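Projects > Grokinden > FAQ

We use cookies to remember your settings. OK | Manage

What is Grokinden?
It's my project on teaching two robot arms to share a job by copying people. I started it with Thư Đỗ in July, and cardboard boxes have kept us busy ever since.

Why boxes?
They bend! A flap never sits the same way twice, so a fixed script falls apart fast — a learned policy has a chance.

What do the wrist cameras see?
Plenty of cardboard and marble, from up close. 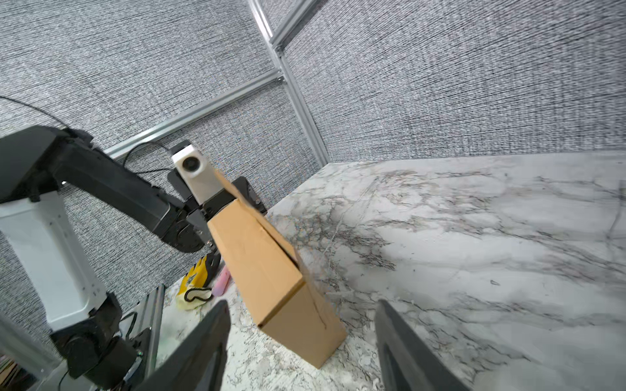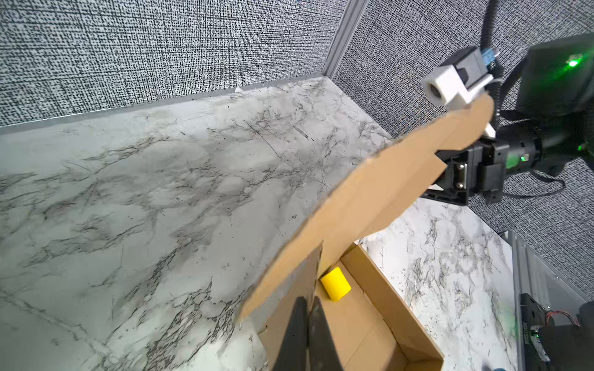
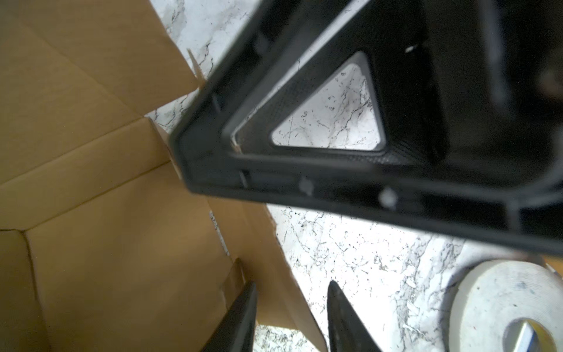
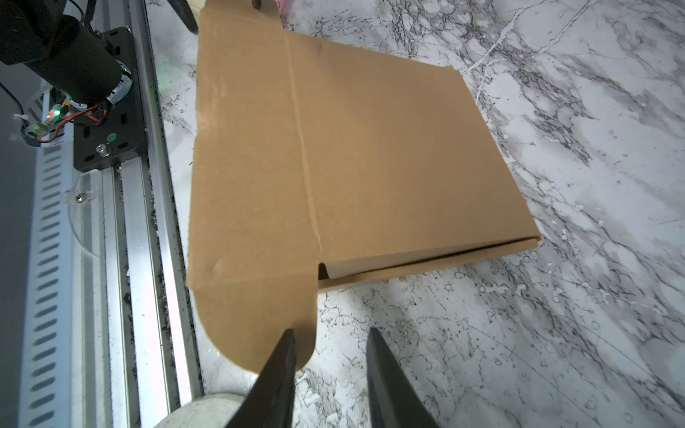

How much data did you train on?
Roughly 900 demos, with 50 held back for testing.

Can I get the code?
Soon — I'm still cleaning it up.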